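4.2 Reading the panel: where people hesitate

The first part of the study asked people to heat a bowl of soup for one minute and thirty seconds on a microwave oven they had not used before. We were interested in the time between facing the oven and pressing the first button, and in which button that was. In total 939 trials were kept after removing those in which the door had not been closed properly. Trials were stopped after 100 seconds if the oven had not been started.

Most earlier work on kitchen appliances treats the panel as a menu to be learned. Our participants did not behave as if they were learning anything. They looked for a number, pressed it, and looked at the display to see what had changed. If the display changed in a way they could read as time, they carried on. If it did not, they pressed the same button again, often several times, before trying another. This pattern held for the Skikura panel, which has a dial and two buttons, and for the Funutia panel, which has a full set of digits.

The clearest difference came from the way time was entered. On panels with a full set of digits, people typed the time as they would write it, and errors were mostly a matter of a missing zero. On panels with preset steps, the time has to be built up by repeated presses, and people had to work out whether a second press added to the first or replaced it. The manual for one oven in the Agbayani set explains this on page 14. None of the 40 participants opened a manual.

Figure 3 shows an oven of the preset type.
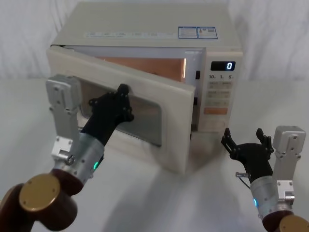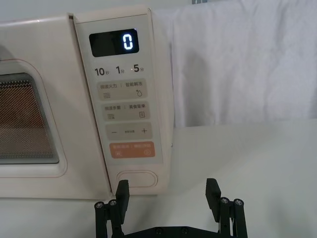 Figure 3. Cream microwave oven with a digital display at the top of the control panel.

Preset steps suit short and regular jobs, such as warming milk, and they suit people who use the same oven every day. They are less helpful when the wanted time falls between the steps. With labels for ten seconds, one minute and five minutes in a row under the display, as in Figure 3, a minute and a half has to be worked out as one longer step and three short ones, provided that presses add together. Participants who said the sum aloud before pressing made fewer errors than those who started pressing at once. Several went for the largest number first and then looked for a way to take time off again. We return to this in Section 5, together with the answers to the Clistine questionnaire, where "I could not undo it" was the most common written complaint about preset panels.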